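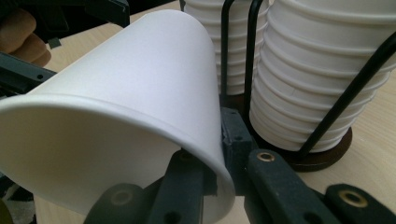
A plain white paper cup, on its side.

Unit 6: Budget Support Loans
Instructor: Annick Doucette

A budget support loan goes straight into a government's general account. A project loan pays for one named thing, such as a bridge or a water plant. The lender of a budget support loan has less say over each purchase, so it asks for policy steps before the money is paid out. These are called prior actions.

Terms to know for the quiz in July:

Budget gap – spending minus revenue, before new borrowing.
Tranche – one payment out of a larger loan.
Grace period – the time before principal payments begin.
Rollover – paying off an old debt with a new one.

Worked case. The Tavden government plans to spend 1,000 million and expects to collect 840 million. The gap is 160 million. A lender offers 116 million in two tranches. That leaves 44 million to find at home, usually by selling treasury bills to local banks. 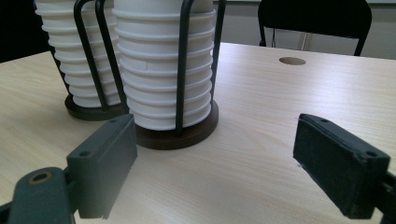 Now suppose a shock hits tourism and revenue falls by 31 million. The gap grows to 191 million, and the part left for local banks goes from 44 to 75 million. Local interest rates will probably rise. The second tranche may also be late if the prior actions slip – this is common after a shock, when parliament has other business.

Read the Minami chapter on debt ceilings before section. Skip the appendix.

Problem 3 on the sheet uses the same numbers, but with a single tranche. Show your subtraction. Section questions go to Ashley Sedgwick.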